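Rechercher sur le site OK
Sport > Rugby > Transferts

Le RC Zasness annonce l'arrivée de Darlene Després

Le RC Zasness a le plaisir d'annoncer la signature de la troisième ligne Darlene Després, en provenance de Grosau. La joueuse, âgée de 30 ans, s'engage pour 2 saisons et va rejoindre le groupe en novembre.

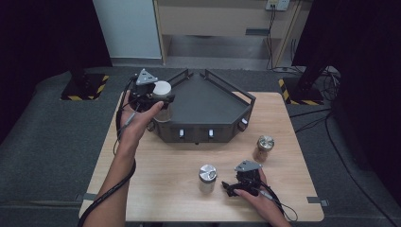
Un bocal transparent à couvercle blanc, près d'un bac gris foncé.

« Je suis très contente de venir à Zasness et je veux aider l'équipe à monter », a déclaré la joueuse. Elle a disputé presque 256 matchs dans sa carrière.

256 partages
5 commentaires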